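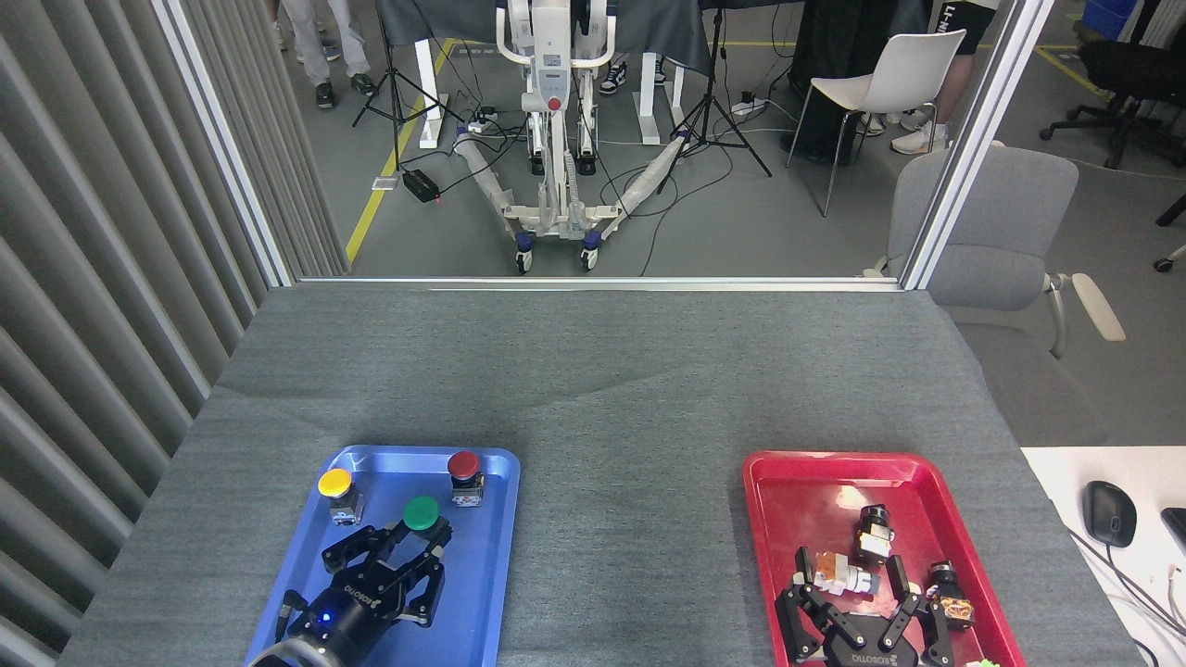
Push buttons in the blue tray, red tray to the right.

Minutes of the residents' meeting, Aditdale Court
April, 7 p.m., ground floor room

Present: Myrtle Iwasaki (chair), Roscoe Lindqvist, Juniper Pruitt, Tavion Esposito, Sang-wook Tak (minutes), and 17 households.
Apologies: the two families from the top floor of the east stair.

1. Minutes of the last meeting

Accepted with one correction. In item 3 it was written that the bicycle room "will be closed." It should say "will be cleaned." I am sorry for this mistake, which caused several phone calls.

2. Door panels and entry buttons

Roscoe reported about the entry panels. The panel at the west door does not ring the upper flats when it rains. The panel at the east door rings, but the visitor must press very hard, and Mrs. Iwasaki's sister waited outside until a neighbor came home.

Two offers were received. Drolla offers to change both panels completely. Tijani offers to repair the old panels and change only the buttons and the wiring behind them. The Tijani price is $549 for each door, with work included. The Drolla price is higher, but they give a longer guarantee.

Juniper asked if the new buttons can be bigger, so older people can find them in the dark. Roscoe will ask both firms. Tavion said the color is also important, because the present gray button on a gray plate is not easy to see even in daytime. There was a long discussion about whether the button that opens the door from inside should be green. Most people were for green. One resident prefers white and asked that this is written down.

Decision: Roscoe asks Tijani to come and look at the west door first. The decision about the east door is moved to the next meeting.

3. Laundry room

The second dryer is again working. The chair reminded everybody that the booking sheet is for two hours and the name must be readable. Somebody signs only with a star. This person is asked to write a name.

Tavion proposed to open the laundry room until 10 p.m. The flat above it does not agree because of the noise. It was agreed to try 9 p.m. during one month and then ask the flat above again.

4. Courtyard

The firm Purnelari has cut the two trees near the garbage shed, but the branches were left on the grass for over 4 days. Myrtle called them twice. She was told that the truck had a problem. The branches are now gone, and the grass is yellow in that place. Juniper has grass seed at home and will put it there if somebody helps with water in the evenings. The family from flat 7 offered to help.

The bench by the sandbox has a loose board. Sang-wook will bring longer screws. Until then please do not sit on the left side.

5. Parking

The visitors' places are used by residents during the night. No decision was made. Roscoe thinks a sign is enough. Tavion thinks a sign was already there and did not change anything. Both opinions are noted. Myrtle will write a friendly letter to all households.

6. Other questions

a) A child's blue scooter was found in the cellar corridor. It stands now behind the door of the ground floor room.
b) The key for the roof is missing from the hook. Who has it, please bring it to Myrtle.
c) Juniper asked to have the summer dinner in the courtyard again. Everybody agreed. Last year we had too much potato salad and not enough plates, so there will be a list on the board where each household writes what it brings.
d) It was asked who pays for the light bulb in the east stair. The building pays. Please keep the receipt and give it to Roscoe.

The meeting was finished at 8:50 p.m. The next meeting will be announced on the board and by e-mail.

Minutes written by Sang-wook Tak
Read and approved by Myrtle Iwasaki

Shares 4 | Comments 4

Comments

Juniper Pruitt
Thank you Sang-wook, very clear as always. Small addition to point 4: I need a watering can too, mine has a hole.

West stair, second floor
I was the one for the white button. Thanks for writing it! Could Roscoe also ask Tijani if the bell can be less loud? With a baby it is really a problem in the afternoon.

Roscoe Lindqvist
Yes, I will ask about the volume when they come. They want to see the wires behind the panel, so the west door bell will be off for part of that morning. I will hang a note.

Tavion
Roof key is found, it was in my winter coat. Sorry everyone. Myrtle has it now.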